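Can a machine do the laundry yet?
Curero Monthly, 28/08/2026

Readers keep asking us when they can stop folding towels. The short answer is that you should keep your folding table for now. The longer answer depends on which chore you mean.

Floors are mostly solved. A robot vacuum will handle a flat room with few cords, and plenty of our members have owned one for years. Dishes are half solved, in that the dishwasher does the washing and you still do the loading. Cloth is where things slow down.

In June we spent a day at Gitari, a small automation shop in Claltbridge that is working on sorting soft goods for a commercial laundry. The job sounds easy. Pick one item off a table, decide what it is, and put it in the right bin. A new hire at the laundry learns it before lunch.

The trouble is that cloth has no fixed shape. A mug looks like a mug from any side. A sweater can land as a ball or a flat sheet, and a sleeve may be under something else. Black items are hard because the camera sees few folds in them. Fuzzy items are hard because the fingers may close on the pile and miss the fabric underneath.

Gitari uses plain two-finger grippers for this work. The staff have tried models with more fingers and gone back. Two fingers are cheap to fix, and they can pick up most of what a person can pick up with a thumb and forefinger.
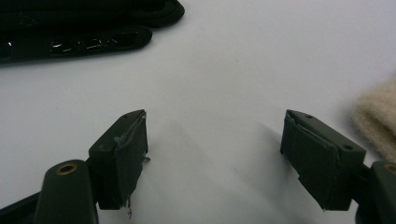 Wear is a bigger cost than most people expect. The covering on the fingertips gives the grip, and it frays and peels with use. Gitari budgets for a new set of coverings every 900 picks. Changing them takes one person 25 minutes, and the line waits while it happens.

Then there is the price. Omerović, the laundry that will test the system first, has been quoted 3,000 dollars a month for one station. The owners told us that makes sense only if the station can run through the night without someone standing next to it. So far it can't. It stops and asks for help when two items come up together, and someone has to walk over and pull them apart.

For the home, we would not wait on it. Nothing we saw in Claltbridge is meant for a spare room or a basement, and the staff there still fold their own shirts. We plan to go back once the Omerović test is running and will report what the night shift thinks of it.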